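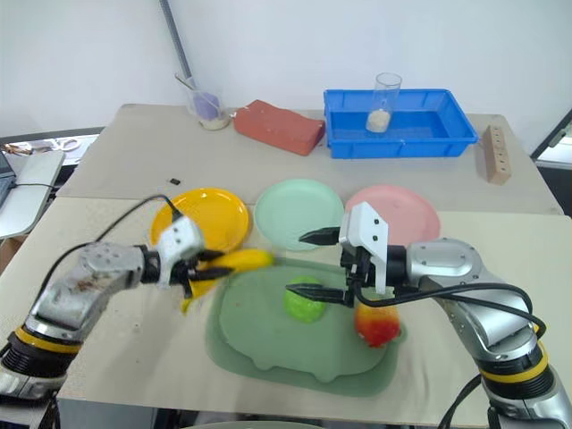 A toy banana, round plastic plates and a green silicone mat.

Cutting boards and mats: changes to the replacement schedule

The Trergate shared kitchen replaces its cutting boards and food-contact mats on a fixed cycle. Starting in October the cycle changes from calendar-based to use-based. Members who rent by the half day will see little difference. Members with standing bookings at the Sernside site should read the section on logging.

Under the old schedule every board was pulled at six months regardless of condition. At the last inspection 136 boards and mats were examined across both sites. Of these, 21 had grooves deep enough to hold residue after a full wash cycle, and most of the 21 had been in service for less than four months. Boards from the pastry stations were close to new at the same age. The six-month rule was discarding sound boards and keeping worn ones.

The new limits are 300 logged sessions for polyethylene boards and 500 for silicone mats. A session is one booking at one station, whatever its length. Boards used for raw meat or poultry are also checked every Wednesday before the first booking, and a board that fails is removed that day.

The check has two parts. The first is a fingernail drawn across the grain of the cuts. If the nail catches, the board goes to resurfacing. The second is a straightedge laid corner to corner. A board that rocks on the counter or shows daylight under the straightedge is warped and is not resurfaced, as planing takes it below the minimum thickness before it is flat again.

Silicone fails differently. It does not groove under normal use, but it picks up oil, and the oil goes tacky with repeated heating. A mat that still feels sticky after a hot wash with plain detergent can usually be recovered with a paste of baking soda and water, left on for half an hour and rinsed. A mat with a nick at the edge should be taken out of use at once. Nicks travel. Please do not use knives or pastry wheels on silicone, including the blunt ones.

Resurfacing is done by Paucar, which collects from Trergate and returns boards within the week. Each board can be planed twice. The number of passes is stamped on the short side, next to the board number. Replacement stock is now ordered from Avside in two thicknesses. The thicker board is for the butchery station only and does not fit the standard drying rack.

Logging: each station has a sheet clipped to the shelf above the sink. Write the board number and the booking code at the end of the session. One line per board. If two boards were used, fill in two lines. Sernside members with standing bookings have been entering one line per week, which undercounts the use, and those sheets will be restarted from zero with fresh boards.

Color assignments are unchanged. Red is raw meat, blue is raw fish, green is produce, white is dairy and bread. Boards brought from home still have to be one of these colors and are washed with the rest, but they are not counted, resurfaced or replaced by the kitchen.

Retired boards are left in the crate by the loading door and may be taken for non-food use.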